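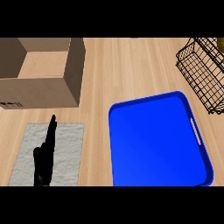
Board index > Home and Laundry > Washing and Drying
Towels stiff after moving to hard water, softener or not?

tellurian_k wrote:
Moved to Grarkstead in July and the bath towels have been getting stiffer ever since. Same machine, same detergent, same line in the basement. The town report gives hardness as 9 grains per gallon. At the old house it was 2. The towels are plain white cotton with a textured face, like the one at lower left, and that kind of weave shows the problem sooner than a flat one does. I wash at 105 °F, full dose of powder, no fabric softener. Before I spend money on a whole-house unit I would like to know whether the water is the cause or whether I am doing something else wrong. The kitchen cloths get the same treatment and feel normal, which confuses me.

Posted Saturday, January 27, 2024

---

basinwrench wrote:
Nine grains is hard but not extreme. Two separate things make a towel stiff:

1. Mineral left in the fiber, usually combined with detergent that was never rinsed out.
2. Line drying in still air. The loops dry flat and bond to each other through the last bit of moisture held in the cotton.

The second happens in soft water too. You say the line is in the basement. Was it in a basement at the old place?

---

tellurian_k wrote:
No. The old line was on a covered porch. I wrote "same line" because it is literally the same line, I took it down and brought it with me. I see your point.

---

basinwrench wrote:
Then you changed two variables in the same week. Put one towel in a dryer for ten minutes after it comes off the line. If it goes soft, most of what you have is number 2. If it stays rough and feels slightly waxy, look at the water.

---

ostrava_lint wrote:
I disagree with starting there. Tumbling will loosen a mineral-loaded towel as well, so the test does not separate the two. A strip test does. Wash one towel with no detergent at all, in warm water, and look at the water in the middle of the cycle. Suds or a gray cloud mean residue. Clear water means you can stop thinking about detergent.

Front loader or top loader?

---

tellurian_k wrote:
Front loader, a Kernura, second-hand. It has an extra rinse button that I have never used.

---

ostrava_lint wrote:
Use it. A front loader on a normal cycle rinses in very little water, and a full dose of powder in a small load is too much for it. Run the strip test first or you will not know what fixed it.

---

pm_halftone wrote:
Full dose is correct for hard water, though. People read "use less detergent" on the internet and apply it everywhere. In hard water part of the detergent is used up by the calcium before it gets to the dirt. Cut the dose at 9 grains and you get gray towels that are also stiff. The box should have a table with dose by hardness. If yours does not, change brands.

---

ostrava_lint wrote:
I did not say to cut the dose. I said a full dose in a small load. Dose for the load you have and then correct for hardness.

---

pm_halftone wrote:
Fair. I read it too fast.

---

quietcycle wrote:
White vinegar in the softener drawer, half a cup. It dissolves the minerals and the smell is gone by the time the towel is dry. I have done this for years on well water and my towels are fine.

---

basinwrench wrote:
It helps, with limits. Half a cup of five percent acid in a full rinse is weak, and it will remove some carbonate and some alkaline residue. It will not take out much of what has built up over six months. There is also an argument about what it does to the rubber door seal over time. I have seen people say it ruins them and people say it does nothing, and I have not seen a test I would trust either way. Citric acid has the same question over it.

Never in the same cycle as chlorine bleach, including whatever is left in the dispenser from the last load. The gas is dangerous.

---

quietcycle wrote:
My seal is nine years old.

---

basinwrench wrote:
One seal is one seal.

---

fennimore_dry wrote:
On the kitchen cloths. They are almost certainly a flat weave. There are no loops to collapse, so they dry to nearly the same shape whatever you do. Terry and other raised textures have much more surface and much more fiber standing up, so any stiffening between fibers is easy to feel. It says nothing about the water by itself.

Other items for the original poster:

Load size. Towels need room. Fill the drum loosely, about two thirds when dry.

Spin. Highest speed the towels will stand. The less water left in, the less dissolved mineral stays behind when it evaporates. This one is often skipped and it costs nothing.

Shake. Hold by the short edge and snap each towel hard before hanging it, and again when it comes down. It lifts the loops.

Air. A small fan on the line in a basement does more than any additive. Put it at floor level, pointed across the line.

---

tellurian_k wrote:
Results so far. Ran one towel with no detergent at 105. Clear suds across the lower part of the door at the middle of the cycle, more than I would have guessed. Ran it again and there was much less. Third time, almost none. Dried on the line with a fan for the first time, so yes, I changed two things at once again.

It is softer. Not porch soft.

---

ostrava_lint wrote:
So residue is confirmed. Do the rest of the set the same way, then use the extra rinse from now on. Hang one towel out of the fan's reach as a control if you want a proper answer about the air.

---

driftpan wrote:
Nobody has answered the softener question. I have a Sikora unit, bought used, on 30 grains at my place outside Gredness, and at that level there is no discussion, you need one. At 9 I would not buy it for towels. I would buy it if the water heater is scaling or the shower head clogs. Check those first. Also, if you do install one, your detergent dose has to come down a lot or you will have the same residue problem for the opposite reason.

---

pm_halftone wrote:
At 9 I would still buy it. The heater element alone is a good enough reason, and by the time you see scale at the shower head it has been going on inside the tank for a while. Towels would be a side effect.

---

driftpan wrote:
Salt, a drain connection, floor space, and regeneration water for as long as you own it. It is a reasonable purchase, but price the whole thing and not the box. Gas or electric heater matters too. Gas tanks collect it on the bottom, and flushing once a year takes care of a good part of that.

---

tellurian_k wrote:
Electric, age unknown. I will drain a bucket off the bottom and see what comes out before deciding.

Control towel: the one away from the fan is clearly stiffer than the one in front of it, both from the same load, both stripped, both with extra rinse. So it was residue and air, with the air larger than I expected. The ten-minute tumble made the stiff one feel the same as the other.

---

basinwrench wrote:
Good data. Keep the fan. Post what comes out of the tank, preferably in the plumbing section.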